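Osness Supper Club — Minutes of the June Planning Meeting

The meeting got going at 7:10 p.m. at Anathi Venter's house on the Clevside road, after a good deal of catching up in the kitchen and one last hunt for chairs. Anathi chaired and Pushpa Sisodia took these notes, so please blame Pushpa for any spelling.

Last meeting's minutes were read and accepted, with one correction: the soup at the spring supper was lentil and the minutes had it down as split pea. Our apologies to the cook, who was very gracious.

Money. We have $588 in the account after paying for the spring supper. Anathi reminded everyone that the hall at Stonadby wants its deposit before the end of the month, and it was agreed she would drop off the check on her way to work.

The chili supper. This took up most of the evening, and happily so! We are planning on 24 people at the long tables, with room to squeeze in a few more if the folks from Balogh decide to come over. There will be six pots, two of them without meat. Pushpa asked that each cook put a card by the pot saying how hot it is, and we had a lively talk over what "medium" means — last year's medium had several of us reaching for the bread. We settled on mild, warm and hot, and anything past that has to be announced out loud.
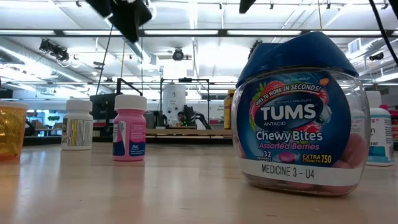

AFTER-SUPPER TABLE

Tea, coffee, Tums for anyone who went back for the hot pot, and the usual pies. Pushpa will bring the big urn, provided somebody can help her lift it out of the car. We still need one more pie, and fruit would be very welcome too.

Flyers. The draft was passed around and much admired, though the start time needs to be bigger. Some 900 copies seemed like a lot to a couple of members, but the printer's price hardly changes for fewer, and the extras can go out with the fall newsletter.

Other business. The blue casserole dish left behind in the spring is still at Anathi's. Please come and claim it.

We wrapped up at 8:45 p.m. and stayed on for cake. Next meeting will be at Pushpa's, same time.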